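March, bench notes, glaze room

Second round on the Conceição clay. The first batch from Samville came in too short to throw, cracked at the rim every time, so this one was slaked down from dry and run through the 40 mesh screen before anything else happened to it. Took most of the morning. The screen clogs with root hair if you pour fast. Pour slow and tap the side.

Slaked weight was good. Left it on the plaster slabs overnight with a sheet over the top, turned it once before locking up. The slab nearest the window dries faster than the other one and the clay off it was already too stiff to wedge by morning. I cut it up and mixed it back in with the wet stuff. Next time put both slabs on the low shelf.

Made test tiles, the L-shaped kind, cut from an extruded strip. Scratched the batch letter on the foot with a needle tool. Do not use the iron wash pen for this again. It burned out on the last set and we had a tray of tiles with no marks and had to guess from the glaze thickness.
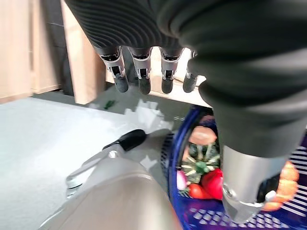
*Robotic hand over a blue basket of produce, Plestellow Clay Workshop*

Bisque went in the small kiln. Held at the bottom end for longer than the usual program, because the tile feet are thick and the last lot blew two of them. No losses this time. Color out of the bisque is a pale salmon, a bit darker on the edges where the tiles touched the prop.

Shrinkage: I put a ruled line on five tiles before they dried and measured again after bisque. Numbers are in the blue binder behind the Samville sheets. Haven't averaged them yet. One line smeared when I picked the tile up too soon, so I'm leaving that one out.

Absorption check on the bisque tiles. Dry weight for the whole tray was 464 grams. Boiled them, let them cool in the water, wiped them off with the damp sponge and weighed again. The wet number jumped around on the small scale, which needs its feet leveled. Redo this before writing it on the sheet. I'd like the same scale used for both weights, and I'd like it not to be on the wobbly table.

Glazes. Three on the tray so far:

- Prorkwood ash, old bucket. Settled hard as a brick. Got it moving again with the drill mixer and a splash of Epsom salt solution. Goes on thin, needs a second dip.
- Prorkwood ash, new bucket. Same recipe, washed ash. Feels smoother, not as slippery on the hands. Dries slower.
- Plain clear. Only there for comparison.

The unwashed ash bites. Wear gloves, and I mean the long ones, the short ones fill up when you reach for the bottom of the bucket. My wrists are still pink from yesterday.

Kept the wax line a little higher than normal. The old bucket ran badly on the Samville body and I don't want to grind shelves again. Put cookies under every tile from that bucket anyway.

Soaking the firing at 800 on the way down, just to see whether the ash glaze picks up any of the rusty break that showed on the sample from Conceição. That sample was wood fired, so I don't expect much. If it comes out flat I'll try a thin slip of red iron under the second dip before changing the recipe.

Odd thing with the wedging. The clay feels fine for the first few turns and then goes floppy, like it's letting go of water. It stiffens back up if you leave it alone under plastic for a while. I threw three small bowls to see. First one slumped. The other two stood up fine after the lump had rested. So rest it after wedging, an hour at least, and don't trust how it feels straight off the table. A bit of the ball clay might fix it too, but one change at a time.

Rims were much better than round one. No cracks at leather hard. Trimmed cleanly with the loop tool, a little gritty at the foot. The grit could be from the trimming bats, which had dried stoneware on them. Scrub those.

To do:

- level the scale, redo wet weights
- average the shrinkage lines
- more kiln wash, the tub is nearly empty
- sieve the old ash bucket again before the next dip
- ask Samville if the next load can come dry and in smaller sacks

Kiln lit at 4:15 p.m., lid vent open, bottom peep plugged. Tiles are on the middle shelf, bowls not glazed yet and still on the rack by the sink.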